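Moving the family password store off the old laptop

The credential file had lived on one machine since I set it up. It synced to a folder share, the folder share synced to a phone, and the phone had a six-digit PIN. On Sunday I moved all of it to a self-hosted vault and wrote down the steps, mainly so that I can repeat them when the disk fails.

What prompted it

A login alert from Flania, which I use for domain registration. Someone had tried my account with a correct password and failed at the second factor. The password was an old one that I had also used on a forum in the Birnby hosting network. I can't prove that the forum was the source. The reuse was my mistake either way, and it meant the rest of the file needed checking.

Auditing the old file

Exporting to CSV was the quick part. The export is plain text, so I did it on a RAM disk with the network cable out. Sorting by the password column put duplicates next to each other. The file held 500 entries, and 200 of those shared a password with at least one other entry. Most were dead shopping accounts. Two were not: the router admin page and the mailbox that receives every reset link I own.

I fixed those two first, before touching anything else. If you only have ten minutes, change the mailbox password and turn on an authenticator app for it. Text message codes are better than none, but a number can be moved to another SIM by someone persuasive on the phone.

Setting up the vault

I went with Lulodia on a small box in the hall closet. It runs in a container, keeps its data in a single directory and speaks to the usual browser extensions. The admin page ships enabled. Turn it off after creating accounts, and turn off open signups at the same time. I left signups on for most of an evening before I noticed, with the port reachable from outside. The logs showed a handful of scanners asking for WordPress paths and nothing else.

After that I closed the port. The vault is now reachable only over the VPN. Clients keep an encrypted local copy, so reading a password away from home works without a connection. Saving a new one doesn't, and that has annoyed me once so far.

The master passphrase is six random words. I raised the key derivation settings until unlocking took a second on the oldest phone in the house. Anything slower and people stop locking it.

The import ran in the spare room in between other jobs, and needed two passes. Entries with a comma in the notes field had been split across columns by my own cleanup script, so I threw out the first import and used the raw export instead.

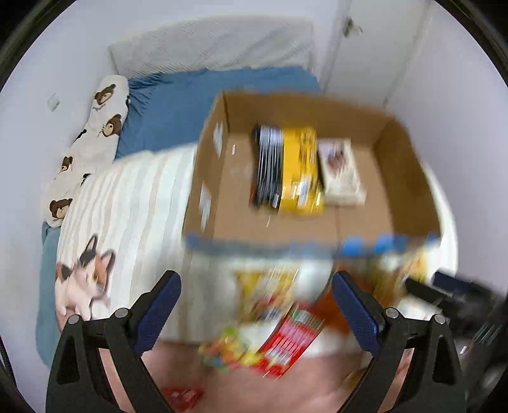 Backups

A nightly job stops the container, archives the data directory, encrypts the archive and starts the container again. Copying the database while it is running will usually work, and I don't want to find out about the other times during a restore.

One copy stays on the NAS. The other goes to a storage bucket at Kneath, under a key that can write but can't delete. If the box is compromised, whoever has it can fill the bucket with junk but can't remove the older archives.

The backup key is printed on paper and kept with the passports. I tested a restore on a spare machine and it failed, as I had left the attachments folder out of the archive. The second test was fine.

Still open

The old CSV files. I found one in a downloads folder and another in a mail draft from February. Both are deleted, but the mail draft sat on someone else's server for months, so I am treating everything in it as known and rotating those passwords a few at a time. The browser's built-in store on the laptop also needs emptying, and the router firmware is two versions behind.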